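Reviews > Data collection hardware > Handheld grippers

Search reviews Search Clear

Poltura handheld gripper pair: demonstration data without a robot arm

Ermanno Ferraro
24/10/2023

14 shares 3 comments

The Poltura is a pair of handheld parallel-jaw grippers sold for recording bimanual manipulation demonstrations. The operator wears a head camera, holds one gripper in each hand and does the task directly. Gripper pose is recovered afterward from the head video by detecting fiducial markers on a cube fixed to each unit, and the resulting trajectories are used to train a policy for a two-arm robot. We bought one pair in August to replace teleoperation on our kitchen tasks, and this review covers the hardware, the pose recovery software and the policies we trained on the output.

Hardware

Each gripper is a plastic body with a trigger linkage and replaceable finger pads. The linkage is purely mechanical. Jaw width is read by an encoder and logged to an internal card, which has to be synchronized with the head video in software. The sync procedure requires closing both jaws fully at the start of every recording. If the operator forgets, the offset can be estimated from the video, but we found the estimate poor enough that we discarded those recordings.

Balance is good with the jaws level and worse with the jaws pointing down, when the marker cube pulls the wrist to one side. Our operators adjusted to this within a session. The trigger spring is too stiff. After 40 minutes of continuous recording, grip timing became visibly less consistent in the encoder logs, and we now cap sessions well below that.

The pads wear on the inside edge first. Replacements slide on without tools, though the fit is tight and the instructions show the old clip design.

Pose recovery

Poltura supplies a marker tracking pipeline with a calibration routine for the head camera. Calibration needs a flat printed board and good light. The default settings reject any marker seen at a steep angle, and this is the right choice for single-marker targets but too strict for a cube, where two adjacent faces are often both steep and jointly well constrained. We relaxed the angle limit and solved for the cube as one rigid body. Dropped segments fell sharply and we saw no increase in pose jitter on a static test.

Occlusion is the real limit. The cube sits behind the hand in some reach directions, and when the operator leans over the table the near gripper can leave the camera view altogether. The pipeline fills short gaps by interpolation and flags long ones. It does not flag medium gaps that happen to span a contact event, and those are the ones that damage a policy. We wrote a filter that drops any demonstration with a gap overlapping a change in jaw width.

Head motion is handled by a separate visual odometry stage. It is reliable in a furnished room and drifts when the operator faces a plain surface for a long time. A white tabletop is close to the worst case. Fixing a static marker to the table corrects the drift, and the manual ought to say so.

Comparison with the Etoro

We had already used the Etoro, a single handheld unit with its own wrist camera. Its pose estimate does not depend on where the operator is looking, so it tolerates occlusion far better. It is also heavier, and running two of them means aligning two separate maps, a step that failed for us often enough to be a nuisance. With the Poltura both grippers are expressed in one camera frame from the beginning. For tasks in which the hands must cooperate, relative pose between the grippers matters more than absolute pose, and the Poltura's was the better of the two.

Policy results

We trained the same diffusion policy on Poltura data and on teleoperated data, with equal recording time for each. There were seven tasks, all on a tabletop with common kitchen items. The Poltura policy matched or beat the teleoperated one on five of them. The remaining two both required sustained rotation against resistance, one on a cooker lid and one on a jar.

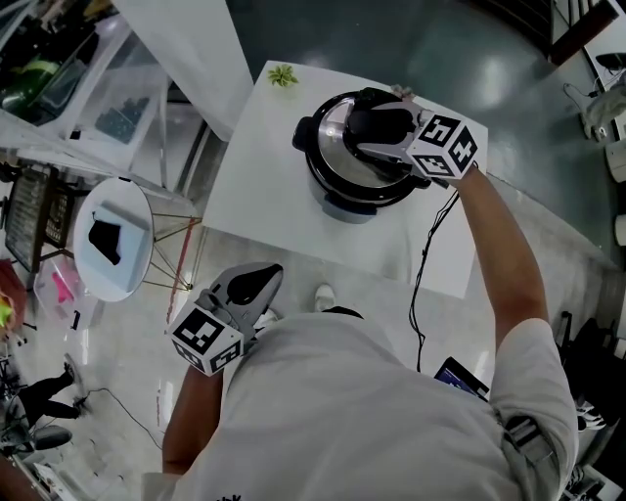 Right gripper on the lid knob of a pressure cooker. Pose is tracked from the marker cubes.

Our explanation for the rotation tasks is force. A person feels the resistance through the trigger and the body of the tool and corrects without thinking, and none of that is recorded. The policy sees only pose, jaw width and video, so it reproduces the path of the motion with no information on how hard to press. Adding a simple compliance controller on the robot recovered part of the gap for the lid and almost none for the jar. Hlongwane mounts a force sensor behind the fingers of its own tool, but we have not tested it.

A second problem is embodiment. Human operators move the shoulder and torso freely, and some trajectories were not reachable by our arms from a fixed base. We checked every demonstration against the robot kinematics before training. This should be part of the supplied software.

Support and spares

Drostley distributes the grippers and answered both of our support requests. The encoder log format is documented. The tracking code is readable and can be modified, and we would not have kept the product otherwise.

Rating: 7/10. Suitable for bimanual pick, place and handover work by a group able to edit the pipeline. Not recommended for contact-heavy tasks without separate force sensing.

Was this review helpful? 22 likes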